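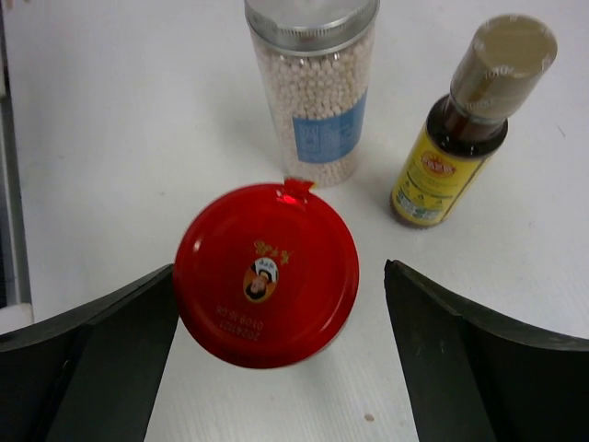

Small Print Workshop, handout 4
Making a short run of zines and shirts, and selling them at a fair
Tutor: Walter Cuervo

These notes go with the evening on short runs. Please read them before you come, and bring a pencil and the drawing you want to print.

1. Choosing how many

For a first zine I recommend 20 copies. Printing more makes each copy cheaper, but then you must store them, and old copies become bent at the corners very quickly. My own first zine, Mellico, had 30 copies and I still have a box of them under the bed. Number the copies by hand on the back cover if you like it. Buyers at fairs enjoy this.

2. Paper and folding

An eight-page zine comes from two sheets of A4, printed on both sides and folded once. Always make a blank model first and write the page numbers in it. Most mistakes in this course come from page 3 being printed where page 6 should be. For the fold, use a bone folder or the back of a spoon. Staple from the outside, so that the points close in the middle of the zine.

3. The screen

One colour is enough for a shirt. Draw with thick lines, because thin ones fill with ink or vanish. If you want lettering, make it at least as tall as your fingernail.
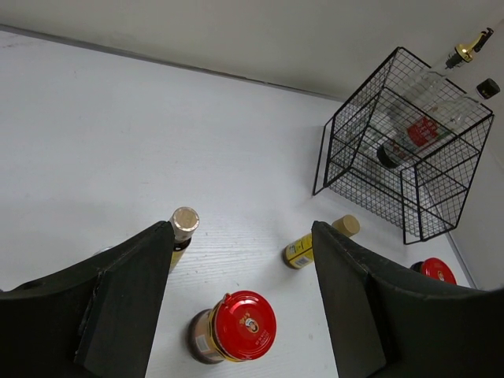

Ink should be mixed before the screen is on the shirt, and always a little more than you think, as the same colour is very hard to mix a second time. Test it on scrap cloth of the same kind as the shirt. When you choose the colour, think also of how far away people will stand. A bright red, like the screw lid on that glass jar, is easy to notice against a pale table and wall, and the same is true for a red drawing on a white shirt. Dark blue on black is beautiful in the hand but at a fair it disappears. Pull the squeegee towards you one time, with even pressure, then lift the screen straight up. Wash it at once -- dried ink in the mesh will stay there.

4. At the table

Half a table is normal for a first fair. Bring a cloth, change in coins, and prices written large. Put one open copy for reading in front and keep the clean ones behind it. Swapping with other tables is a good habit -- I got my copies of Tover and Neria in this way, and both makers later sent me their new issues.

Homework: a blank model of your zine with all the pages numbered, and one drawing in thick black lines.

Related handouts
Handout 3: Lettering by hand
Handout 5: Recording and dubbing a tape
Handout 6: Writing to shops
Reading list: Adomaitis, Tover, Neria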